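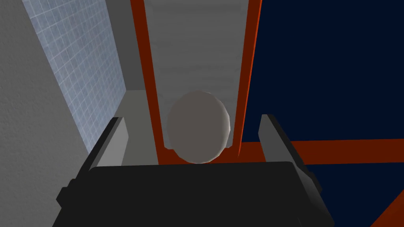 First meet in the spring -- openers, food, and how much is too much?

4 min read
Last updated in March

tutiddale_ruth
Hi all, long time reader and very occasional poster. I've been lifting at the gym in Tutiddale for a couple of years now, and my coach, Burgi Auer, has finally talked me into a meet (she has been at it for months, bless her). It's a small push-pull, so bench and deadlift only, and I'm entered in the masters women. I'm 59 and I've never done anything like this in my life, unless you count the egg race at my daughter's school!

My best deadlift in the gym is 275 and Burgi wants me to open at 240. That feels awfully light to me. I did it for three last week with my shoes untied. Would you all open that low, or is she being kind to an old lady?

bigdoug_pulls
Welcome, Ruth! So glad you're doing this. Listen to your coach. Your opener should be something you could pull with a head cold after a bad night's sleep, and 240 sounds right on the money. I opened too heavy at my first meet, missed it twice, and spent the rest of the afternoon with my heart in my shoes. You get three attempts, and the first one is just there to get you on the board and settle your nerves.

kettle_marie
I'm going to disagree with Doug a little, and he knows I love him. If she's tripling 240 easily, then 250 is still a very safe opener, and it makes the jumps smaller later on. Going 240, 260, 280 is fine on paper, but for a smaller lifter a 20 pound jump can feel like a truck. I'd rather see 250, 265, and then whatever you've got left.

bigdoug_pulls
Marie, that's fair for somebody who has been on a platform before. She hasn't. You have to wait for the down command, there's a judge looking at your knees, and the bar may not be the one she's used to. I'd take the ten pounds off and sleep well.

kettle_marie
We'll have to agree to disagree, then, same as we do about straps :)

tutiddale_ruth
Oh goodness, I didn't mean to start anything! Thank you both. I hadn't thought about the bar. Ours is an old Thoroddsen and it has a lovely bend to it, and I believe the meet is using something stiffer. What do people eat, by the way? Burgi says rice and honey, and my husband says pancakes.

oldrack_pete
Pancakes. I've done 32 meets and had pancakes before nearly all of them. Bring more food than you think you need, too, because flights run late and you'll be sitting on a folding chair until three in the afternoon wondering where your lunch went. I pack bananas, peanut butter sandwiches and a thermos of broth. Skip anything you haven't eaten before training.

And for what it's worth, I'm with Doug on the 240.

tutiddale_ruth
Pancakes it is, and 240 it is. (Sorry, Marie! I'll use your smaller jumps after that, if Burgi lets me.) I'll come back and tell you how it went.

Comments

Jikitix: Lovely thread. My mom is thinking about her first meet and I've sent her this.

derkine_lifter: Still on team Marie. 250 all day long.

hollis_b: Practice your commands with someone calling them out loud! I forgot the rack command on bench and lost a good lift.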